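How to Prepare a Table for Sorting Building Blocks into a Box

This page explains how to prepare a table for the block exercise, with white paper, one box and one block. I wrote it for new members, but the others can also read it, as we changed some steps in July. The preparation takes 14 minutes the first time. Later you will do it faster.

What you need

- a table with a flat top, at least one side against a wall
- two sheets of plain white paper, the same size
- clear tape
- one open box, lower than your hand is wide
- one big block, the kind with a round stud on top
- a soft cloth and a pencil

We keep the paper on the Windetti shelf, second from the bottom. Please write in the notebook when you open a new pack. The last pack was finished for two weeks before I heard it.

Step 1. Clear and wipe the table

Take everything off the part of the table where you will work. Things that live at the edge, such as a lamp stand with a heavy foot, can stay if they are not in the way of the box. Wipe the wood with the cloth, a little damp, and then wipe again with the dry side. Old water marks in the wood will not go out with wiping. Do not rub them hard and do not use the kitchen spray, it leaves the top sticky and the paper will pull.

Wait until the table is fully dry. If you put paper on damp wood it makes waves, and a block will lean on a wave.

Step 2. Lay the paper

Put the first sheet on the far side of the table and smooth it with your palm, from the middle to the outside. Put the second sheet end to end with the first one, so you have a long strip that comes toward you. The two short sides should touch but not climb one on the other. When one sheet lies over the other there is a small step, and the block catches on it when you push it.

Look along the strip from your own side. If it bends like a knee, move only the near sheet. I always moved both in the beginning and I was never done.

Step 3. Tape

Use short pieces of clear tape, 3 for each sheet. Press with the finger nail and push the air out. Clear tape which was folded or pulled too fast becomes crinkled and shines under the lamp, and after some time you see nothing else. Take it off slowly, flat along the table, and put a new piece.

If you want to mark places on the paper, use pencil and press softly. A thin line is enough.

Step 4. Place the box

The box stands at the near end of the strip, on the left, with the opening up. It can cover a little of the paper corner. A box which is white inside is good for this exercise, you see at once if there is something in it. Before you start, look inside. Small paper bits and old tape like to hide in the corners.

Our boxes came from Rosales as packing for lamp parts and we did not pay for them. If you must buy, the Plamau shop has a similar size for 270 in our money, but the walls are softer.

Step 5. Place the block

Take one block only. A strong color like yellow is easy to find on white paper. Put it on the far sheet with the stud up, and leave free space on every side so it can be held from the left and from the right. Turn it a little between the rounds, in order that it does not always stand the same way.

Then the round begins. The block goes from the paper into the box, and it must be put down inside, not thrown. After this take it out, put it back on the far sheet and write one line in the notebook. We have 2,695 lines there now, from all members together.

When to change the paper

Small specks and gray smudges do no harm. Change the sheet when the corner stands up, when there is a fold that you can feel with the finger, or when the pencil lines are so many that you don't know which one is yours. Change both sheets at the same time. New paper beside old paper has a different white.

Putting away

Lift the tape first, then the paper. Keep good sheets flat in the drawer, not rolled. The block goes into the box and the box goes on the shelf. If a piece is missing, please tell Kiprono Mohamedi the same day.

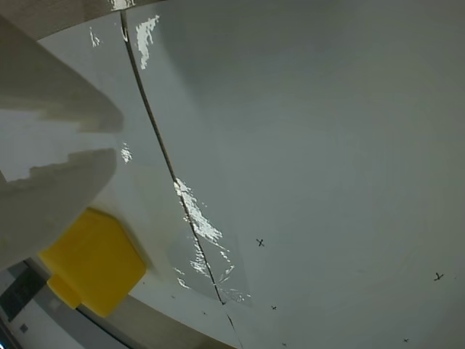
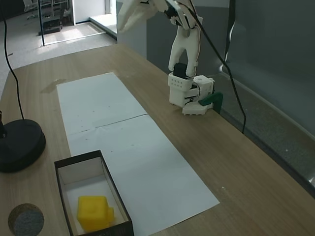
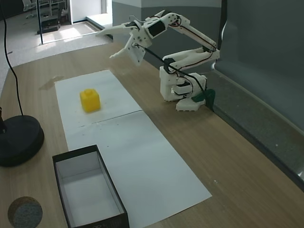
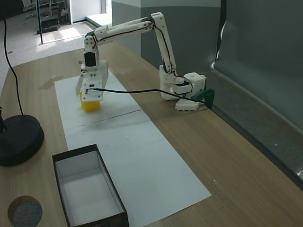 Nukell Tabletop Club, how-to pages

Questions about this page can go in the notebook, on the last pages. I read them when I come to refill the tape. The page for two blocks and two boxes is not finished yet. Until it is ready, use the same steps and put the second box on the right side of the strip, with one hand of space between the box and the paper.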